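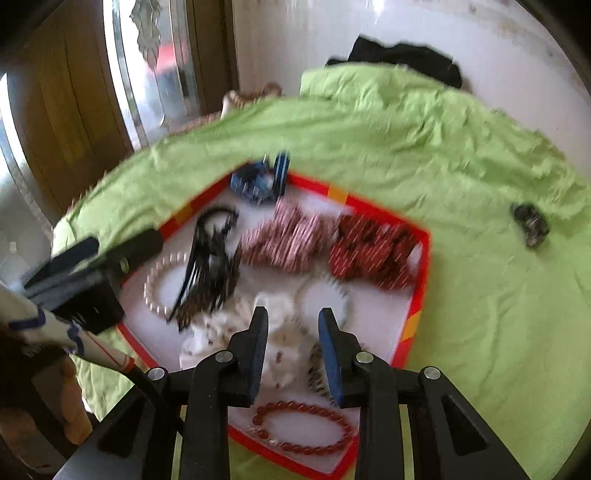 By Costel Nedelcu and Jaruwan Jitpraphai, Kokano Robotics Club

3. Collecting the jewelry box set

Our club project for the Mokoena student challenge was tidying small stuff, and I got the jewelry box (my own fault, I asked for it!). The job sounds easy: open the jaws, go down into the tray, take one thing, put it on the sheet. Figure 3 has the box full of beads and necklaces, and beads are mean. A strand bends wherever it likes, so I started going for the part of a loop that stood highest, and I wrote down each miss in the log — Jaruwan insisted on the log, and she was right. We kept 191 demonstrations from this part and threw out 19, mostly ones where I changed my mind halfway down.
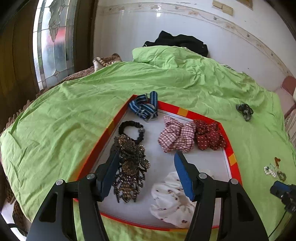 Then there's the question of what counts as one item. A bracelet is one, fine, but two strands twisted together? We argued over that for a whole evening in December and settled on "whatever comes up in one grasp." Scrunchies got their own label, as they squash between the finger pads and a bead doesn't. I'd still like more tries with hair ties, which I always left for last when my wrist was tired.

Figure 3. Jewelry in the hexagonal tray, with the gripper jaws open over it.

Contact: Kokano Robotics Club, Trorkomley | Back to top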